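Wisstead trade fair, small goods and storage hall

The Fallden stand took up 6 bays at the north end, most of it given over to soft cases. Skondard, who sew for them, run 3000 pieces a week in April and fewer the rest of the year. Seam samples were laid out by stitch density. The zipper tapes are cut on site - the sliders are bought in.

The tables are Cele's, with light wood tops built up from long strips. Catalog number 425, delivery five weeks. Staff said the tops are re-oiled between fairs.
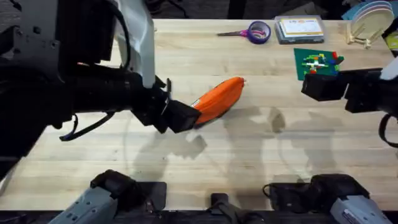
Vol. 5, p. 6

The orange pouch is the long, narrow pattern, zippered, with a small white label sewn onto the side. Fallden also lists it in gray. The green Lego baseplate is not in the price list.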